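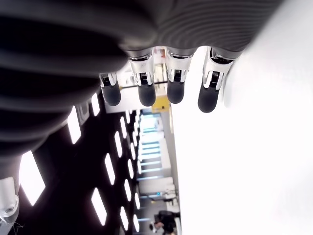 白色光面板材上的灰印，用清水能擦掉吗？

多数浮灰和新近留下的手印，用拧干的湿布加少量中性清洁剂即可去除；积存较久的油性印迹须先敷后擦，单用清水往往只会把印迹抹开。

本页适用于Whitfield楼各层工作间、共用活动室及附属厨房，内容涉及白色光面板材（柜门、隔板、台面侧板等）的日常清洁，以及深色吊顶和顶部灯板的养护。原《内务须知》中与本页不一致的条款，以本页为准。住户在自家厨房、书房中处理同类表面时，亦可参照办理。

一、清洁前的准备

清洁之前，应先将板面附近的小件物品移开，确认清洁范围内没有未收好的刀具、胶水和颜料。靠近插座的板面，先切断该处电源再行擦拭。

所需用品如下：
超细纤维布4条（干湿分开，建议用两种颜色）
小水桶两只，一只盛清洗液，一只盛清水
中性清洁剂，各层储物间统一配发Clurent
软毛刷一把，用于板材接缝和封边
棉签若干
橡胶手套

Bokholm布巾的首次使用须单独过水一遍，深色布巾尤应如此。未经过水的深色布巾不得用于白色板面。旧毛巾、旧T恤可以用来擦地脚线和桶沿，板面上请勿使用，其缝线和印花容易留下细划痕。

清洗液按瓶身标示的比例兑水，宁稀勿浓。兑得过浓时，板面干后会泛出一层雾状的膜，侧光下十分明显，需再用清水过两遍才能除净。兑好的清洗液当天用完，不要倒回原瓶。

二、白色板面的日常擦拭

1. 先用干布除尘，自上而下，一次擦到底。板面上有细砂或木屑的，先用软毛刷轻轻扫落，再用干布。

2. 湿布拧至不滴水，沿同一方向擦拭。不要打圈。竖向板材沿竖向擦，台面沿长边擦。

3. 另取一条布蘸清水拧干，将清洗液擦净。

4. 立即用干布收水。接缝、封边和五金件四周最易积水，应逐处按压吸干。

擦拭后请从侧面低处观察板面。正面看去洁白的板面，从侧面常能看到水痕和漏擦的条带，在顶灯全开时正面反光较强，更难分辨。有条件的，可关掉一半顶灯，借窗边的光检查。

白色板面每8周做一次完整擦拭，其间只作局部处理。过于频繁地整面湿擦，会使封边处的胶层受潮，边角起翘多由此而来。厨房内靠近灶台的板面不受此限，油烟明显时随时擦拭。

三、几类常见印迹

手印及皮肤油脂。集中在柜门拉手周围和推拉板的边缘。用稀释后的清洗液擦一遍，清水擦一遍，随即收干。

铅笔印。先用干净的白色橡皮轻擦，扫去碎屑，再用湿布。请勿使用带颜色的橡皮。

圆珠笔及记号笔印。棉签蘸少量酒精，由外向内点擦，每擦一下换一面棉签，见颜色不再转移即停，随后用清水擦净。事前应在不显眼处试擦，例如板材背面或靠近铰链的内侧。试擦后表面发涩或失光的，不得继续使用酒精。

黑色橡胶擦痕。多为脚轮、鞋底、工具胶柄或垫脚蹭过所致，呈灰黑色短条。可用干布裹住手指，顺着擦痕的方向反复轻推，大部分会脱落；剩余部分按油性印迹处理。

陈旧油印。将湿布浸清洗液后拧至半干，平敷于印迹处，静置30分钟，其间布面干了可补湿一次。取下后用布的洁净一面擦拭。一次未能除净的，待板面全干后再敷，不要当场加力刮擦。

胶带残胶。用吹风机低温档隔开一段距离吹软，以手指搓起边缘后整片揭去。金属铲刀一律不得使用，塑料刮片须平贴板面，不可立起来刮。

发黄。日晒或受热引起的发黄，清洁方法难以恢复原色，请勿使用漂白剂。漂白剂与其他清洁剂混用有产生有害气体的危险，任何房间都不得将两者混合。公共区域的板材发黄严重的，报修更换。 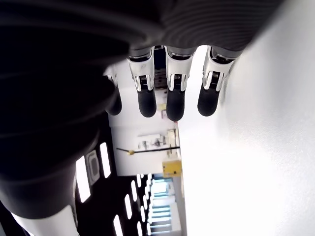

经上述方法处理后仍留有痕迹的，请在该处下方贴一小段纸胶带作记号，并在各层登记本上写明房间号、位置和已经用过的方法。物业由Flokley负责修补和更换，其人员到场前请勿自行打磨或补漆。白色的补漆笔看似方便，但各批板材的白度并不一致，补过之后色差往往比原来的印迹更加显眼，日后处理也更费工。

四、深色吊顶与顶部灯板

深色吊顶本身不易显脏，积灰多半在灯板周围先看出来：灯板边缘发灰，开灯后亮面四周有一圈暗影，即应安排除尘。

吊顶除尘一律干作业。用长柄静电掸沿一个方向轻拂，不得喷水，不得用湿布擦。深色涂层沾水后会留下浅色水渍，站在地面上看得很清楚，且不易补救。

灯板的清洁按以下次序进行：

先关灯，待灯板完全冷却后再动手。

确认开关旁已挂好提示牌，以免他人中途开灯。

用干的超细纤维布轻擦灯板表面。有昆虫残迹或油膜的，布上喷极少量清洗液，擦后随即用干布收净。清洁剂只可喷在布上，不可直接喷向灯板。

每次关闭清洁的灯板最多4块，其余保持照明，便于看清脚下。

登高作业须用有扶手的梯凳，并有另一人在旁扶稳。不得以转椅、纸箱或桌面代替。梯脚不得靠在白色板面上；确需贴近时，在板面与梯身之间垫一块折叠的毛毯。

灯板闪烁、有异响或局部发暗的，不属于清洁范围，停用并报修。

清洁次序应为先顶后壁，先灯板后板面，最后是地面。次序颠倒时，刚擦好的白色台面会落上一层顶部的灰，又得重擦。同时安排两项工作的房间，应先用旧床单将下方台面及柜顶盖好，收床单时四角向内折拢，拿到室外再抖。

五、光线与反光

白色大板面与顶部灯板相对时，局部可能过亮，久看令人疲劳。布置桌椅时，请使座位侧对板面，避免正对。移动不了座位的，可在板面前摆放哑光的软木板或布面屏风，高度以坐姿下能遮住最亮处为宜。

不建议在板面上直接粘贴深色贴膜。贴膜揭除后残胶面积大，板面新旧色差也难以消除。公共区域禁止粘贴，自家使用的，请选无胶静电膜，并每隔一段时间揭起擦拭背面。

家中新装柜门，在哑光与亮光之间犹豫的，可将样板带回，放在实际安装的位置，白天与晚上七时以后各看一次。亮光板容易擦净，手印也更容易看见；哑光板遮手印，油渍渗入表面纹理后则较难清除。厨房操作区宜用亮光，走道及书房宜用哑光。

六、布巾和用具的收存

用过的布巾当天清洗，不加柔顺剂。柔顺剂会在纤维上留下一层薄膜，降低吸水性，擦过的板面也容易发花。洗净后悬挂晾干，不要搭在暖气上。布巾发硬、起球或粘有金属屑的，应剪去一角作为降级标记，此后仅供擦地使用。

软毛刷用清水冲净后毛头朝下挂放。水桶倒扣，不要套叠，套紧的桶容易闷出霉味。

Clurent应竖直存放于储物间下层，远离热源和食品，瓶盖拧紧。分装瓶必须贴标签，写明名称和兑水比例。没有标签的瓶子，无论里面是什么，一律不得使用，交各层值班处处理。

七、附属厨房的补充规定

食品接触面不适用第三节中的酒精处理。案板、餐台用餐具洗涤剂清洗，再以清水冲净或擦净两遍。

冰箱外壳、微波炉门及白色吊柜底面每次使用后顺手擦一遍，所用布巾与擦案板的布巾分开悬挂，挂钩上已贴有颜色标记，请勿调换。

水壶、电饭煲等产生蒸汽的器具，使用时须拉出至吊柜外沿以外。蒸汽长时间冲在柜底，封边会鼓起，鼓起后只能换板。

厨房登记本放在门内侧的挂袋里，补领布巾、手套和清洁剂均在此登记。每年三月统一更换一次布巾，各层请在二月底前报数。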